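The Bottle Problem

A home-help robot firm says its machine passed. Its own fault log tells a longer story

The fault first turned up in May, a little after ten in the morning, and the log entry for it runs to four words: "grip force not released." The arm had closed on a plastic baby bottle, been told to let go, and kept squeezing. Someone hit the stop button. The bottle, according to the next line, was "deformed, replaced."

Tredance, the company that builds the two-armed system, would like you to know that no person was hurt. This is true, and I'm happy to print it. It would also like you to know that the fault has been dealt with. I'm less sure about that one.

The machine is meant for kitchens and nurseries. In the sales deck it is called Akanitz, and it tidies, fetches and holds things while a tired parent does something else. Taking the lid off a bottle is on the list of promised skills. So is handing the bottle over, and that's where the trouble with a gripper that won't open stops being a matter of spoiled plastic. A hand might be on the other side of it.
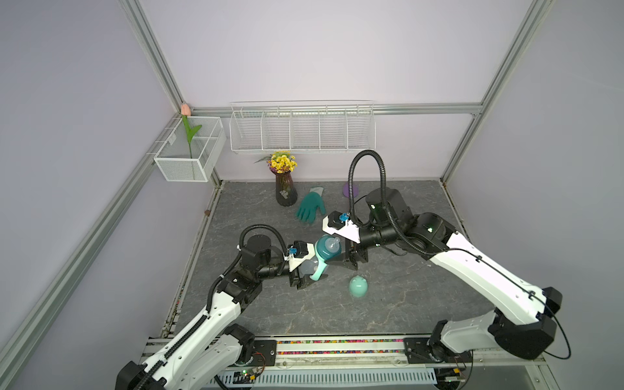 Pushpa Prajapati runs testing. She is patient with visitors and doesn't oversell, and I suspect this makes her unpopular upstairs. When I asked how often the arm had failed to let go, she pulled up the figures without calling anyone first. Out of 1497 grasps on drinking vessels, the release command had gone unanswered 51 times.

"Most of those were under a second late," she said. "You'd hardly notice."

And the rest?

"The rest you'd notice."

Fifty-one in 1497 is a bit over three per cent. If your kettle failed to switch off three times in every hundred you would put it in the bin. Tredance's published safety summary doesn't give that number. It says the system "achieved reliable object release across a broad range of household items," and the range is certainly broad, because it takes in sponges and wooden blocks and a good many other things that the gripper never had any difficulty dropping. Put enough sponges in the average and the bottles vanish.

The cause, as the engineers explain it, is dull. The gripper decides how hard to hold by reading the current in its own motor. A stiff object pushes back and the current rises. A soft one gives, so the current stays low, and the controller closes further to look for something solid. A baby bottle is both. The neck and its ring are stiff and the body is not, and a finger that lands half on one and half on the other gets a reading that belongs to neither. The controller then decides the grasp isn't finished. A release command that arrives while it's still deciding goes to the back of the line.

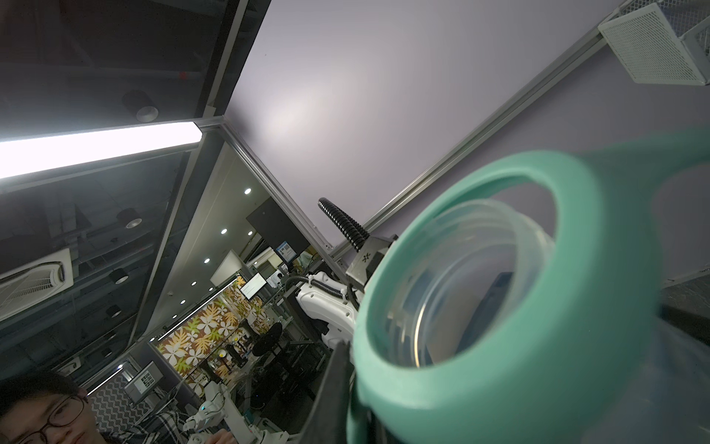

A gripper finger against the ring at the bottle's neck, seen from the robot's wrist. The release fault is tied to grasps on mixed stiff and soft parts.

Nii Asante wrote the first patch. It moved the release command to the front of the queue, and he is frank that this should have been the arrangement from the start. "It was a scheduling choice made when the thing only picked up blocks," he told me. "Then the job changed and the choice stayed."

I have heard some version of that sentence in every story I've written about machines that hurt people. The pallet stacker that wasn't meant to work near a walkway. The gate motor sized for a lighter gate. It's a fair explanation, and it's a poor defence.

With the patch in place, the team ran another 980 grasps and logged no late releases. That is the result on the slide. What the slide leaves off is that the new trials used one bottle model, gripped by the handle or the ring, with the bottle handed to the gripper at the same angle each time. Eduardo Cabanatuan, who set up the runs, says this was done so the two software versions could be compared fairly. He's right that it makes a cleaner comparison. It also removes most of the awkward half-and-half grasps that set off the fault.

I asked him whether the first set of trials had been done the same way. He thought about it for a while and said no, not strictly.

So the comparison is between a messy test that the robot sometimes failed and a tidy one that it didn't. Cabanatuan wasn't hiding this. It was in his notes, and he sent me the notes. It just never made it up the stairs. 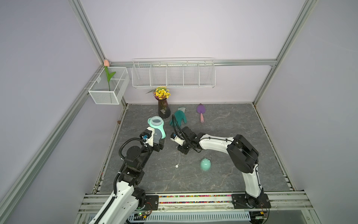 Then there is the second arm. The whole pitch for having two is that one holds while the other works, so a cap can be pulled or a handle passed across. The arms have separate controllers, built by a supplier called Zakaria, and the patch went onto both. But each controller only knows about its own grip. If the left arm is slow to let go and the right has already started to pull, neither is told about the other until the force at the wrist gets high enough to trip a limit.

That limit is set at 100 newtons, which is a firm shove. A bottle will put up with it, more or less. I asked whether it had been picked with a child's fingers in mind and was told that it came with the arm.

Hằng Lưu has been asking for a lower limit since before the May fault. She is an outside safety assessor, hired for a fixed number of days, and she has the slightly worn manner of a person whose reports get thanked and filed. Her view is that the queue fix is fine as far as it goes and that everyone has fallen in love with it.

"They found a bug, and bugs are nice to find," she said. "You fix it and you feel better. But the arm should be too weak to do harm even when the software is wrong. That's the old-fashioned way and it costs them a feature."

The feature is stuck lids. At a lower limit the arms can't open a bottle that has been done up tight, and stuck lids are in the brochure -- page two, with a smiling father.
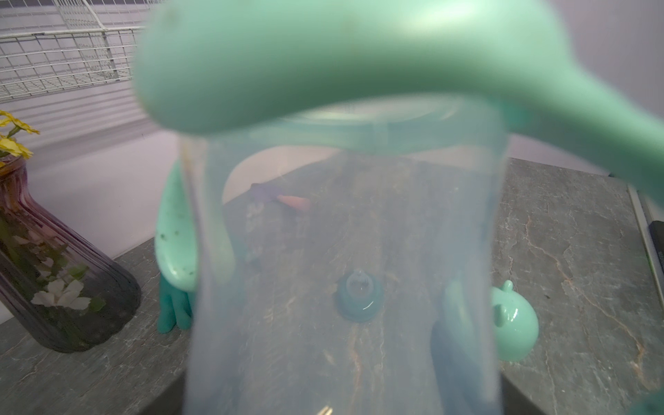
Close quarters: the wrist camera's view with a bottle held right up to the lens.

There's one more wrinkle, and it has to do with sight. The cameras at the wrists are supposed to act as a second check on the grip, confirming that the fingers have opened when the motor says they have. Clear plastic is hard for them. The software that judges distance can settle on whatever is behind the bottle instead of the bottle itself, so the check that ought to catch a bad release is at its weakest with the very object that causes one. Thảo Ngô, who looks after the vision side, rates this as the bigger worry of the two. She has asked for time to work on it. When I visited she hadn't been given any, since the fault was marked closed.

Tredance plans to place its first units in homes through Wikeo, a rental outfit that already leases hospital beds and stairlifts. Wikeo told me it relies on the maker's safety summary and had not seen the May log. It asked if I could send a copy. I said they should probably ask Tredance.

I put all this to the company in writing. The reply, unsigned, said that testing was "ongoing and rigorous" and that the force limit was "within the range commonly used for machines of this class." It didn't say which class. Machines of this size mostly live on workbenches, with trained adults standing next to them and a stop button in reach, and I couldn't find a stop button anywhere in the drawings for the home version. There's an app.

Prajapati says the bottle trials will be run again with mixed grasps, different bottles and both arms pulling. She wouldn't give me a date. Lưu's contract is up before then.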